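Household Tasks Bench, Plovach Room
Monthly inspection checklist, October 16, 2024

1. Emergency stop within reach of the operator. OK. Tested twice.
2. Floor markings. OK. Tape lifting at the door end, re-stick before June audit.
3. Arm mounting bolts. OK.
4. Cables clear of moving drawers. ATTENTION. Cables hang from the arm and gripper down past the drawer front. Tie back further up and recheck at full reach.
5. Drawer unit secured to tabletop. OK. Culano bracket tightened.
6. Speed limit near open drawers. Set at 143 mm/s. Leave it there.
7. Pinch points at drawer handles. OK with hands-off rule. Two people had to be reminded.

Comments on item 4: the open-drawer task is where we get the most snags. The arm has to come in over the front panel to get at a block on the drawer floor, and any slack goes in with it.

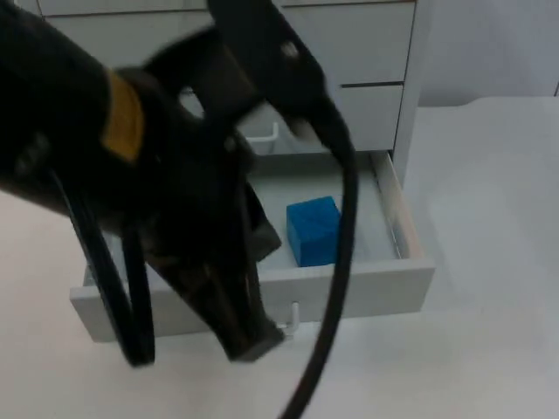 Tripathi asked whether any of this is close to putting away cutlery in a real kitchen, and said the Hiltusholm flat trial had drawers that stuck, overfilled drawers and one with no handle at all. A person sorts that out without thinking, and the arm stops and waits.

Fair point. The log stands at 1,604 drawer runs, all with light loads. No sticking drawers have been tried. I would not sign this off for use around kids or pets, and I would not call it a finished chore either.

8. Gripper fingertips. Worn on one side. Replace within 10 days.
9. Spare fuses. None on the shelf. Ordered.
10. First aid kit. OK, colour label faded.

Result: pass with conditions. Item 4 to be closed before the next run.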